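5. Oberteile zusammenlegen

Nehmen Sie sich für diesen Abschnitt ruhig etwas Zeit, mit ein wenig Übung geht es fast von allein.

1. Breiten Sie die Pledora-Unterlage glatt auf dem Tisch aus.
2. Legen Sie das Oberteil darauf und streichen Sie es von der Mitte nach außen. 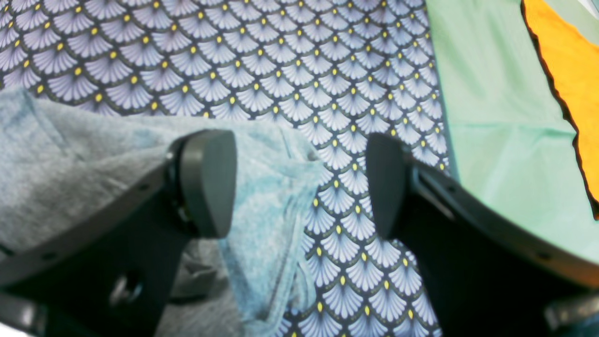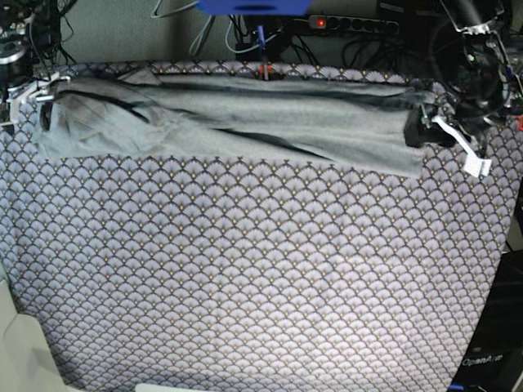
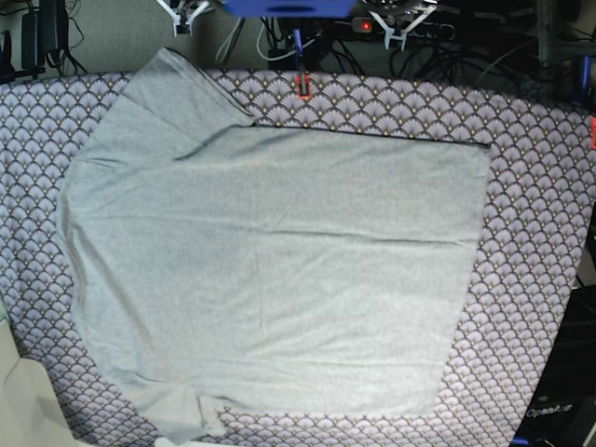
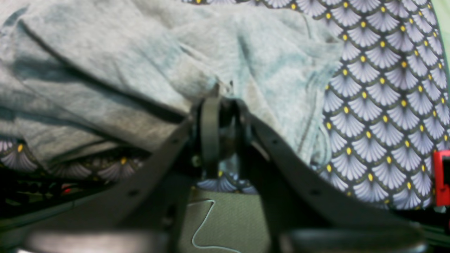
Unterlage mit Fächermuster; im dritten Bild ein teilweise gefaltetes T-Shirt

3. Schlagen Sie die Seiten samt Ärmeln ein und falten Sie dann den Saum nach oben.

Hinweis: Kleine Fältchen dürfen bleiben!

Vorsicht: Auf der Unterlage bitte nicht bügeln.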